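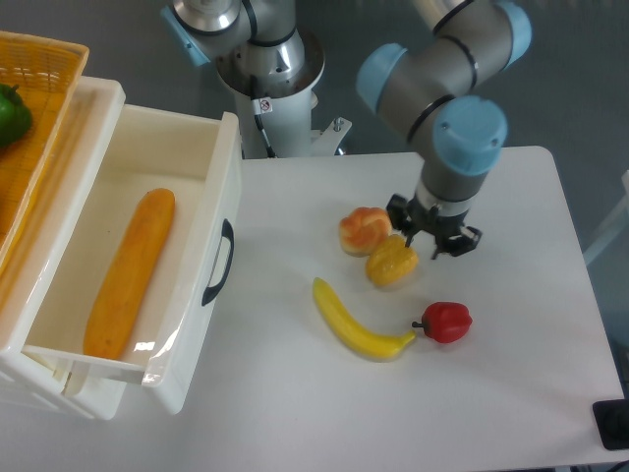 *Toy peppers, a banana and a bread roll on a white tabletop, with a drawer unit to the left.*

Play food gets everywhere. Jovorham, the toy library in Ustell, lends out 1,670 items, and the pretend groceries come back in more of a muddle than anything else on the shelves.

The answer there is a small drawer unit and a basket. Fruit and bread go in the drawers, peppers go in the basket, and long pieces lie diagonally if they won't fit straight. It takes 15 minutes to sort a full set on a clear table. Do the big shapes first.

White plastic drawers are easy to wipe and children can see what is in them once they are pulled out. A curved handle is kinder to small fingers than a knob. Woven baskets look nicer but crumbs get into the weave – real crumbs, from real biscuits – so shake them out over the sink.

Clirkia, the shop two doors down, sells single replacements. Bananas go missing most often, then bread. Buy the same size as the old one or the drawer won't shut.

Jovorham is closed on Mondays. Sets go out for two weeks and can be renewed once, at the desk or by phone.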